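Vans and Pickups Sales Exec wanted, Gostwood

Plerketti Commercials, Gostwood branch
Posted May 15, 2018

Need someone quick. Our last sales exec has moved over to the Hosberg site and the pickup side is getting busy, so we're a body short on the forecourt.

The job: selling new and used pickups, small vans, the odd chassis cab. Mostly to trade. Farmers, builders, fencing firms, a few private buyers who want a double cab for the dog and the caravan. Walk-ins, phone and web enquiries, some going out to see fleet customers with Rachid Badawi.

Team of eight. Stock is 30 vehicles on site most weeks, more when the new plates land.

What we need from you
Full UK licence, held two years or more, no bans
Some selling behind you, doesnt have to be motors
Happy outdoors in all weathers, the office is small
Able to tow or willing to learn (we pay for the test)
Decent spelling in emails. Yes we know

Nice to have: knows payload from towing limit, has done part exchange valuations, can reverse a long wheelbase without an audience.

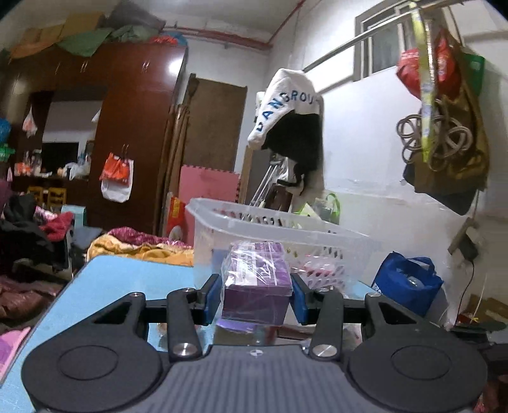
Purple box in clear wrap, blue tabletop, white basket behind.

Pay is basic plus commission per vehicle, paid monthly. No cap. Basic depends on what you've done before, ask Maysoun. Joining bonus of £3,000 if you come with fleet contacts and stay past November, half up front and half after. 26 days holiday plus bank holidays. Company pickup after probation, you pay the tax on it.

Hours are full time incl. some weekends on a rota, day off in lieu. Late finish one night a week, we take turns.

To apply: CV and a few lines on the last thing you sold, to Maysoun Twal at the Gostwood office, or drop it in at the parts counter. No agencies please. Interviews with Maysoun and Rachid, then a short test drive with you at the wheel. We'll be seeing people as the CVs come in so dont hang about.

Also after a part time valeter, same adress, ask for Florin Coman.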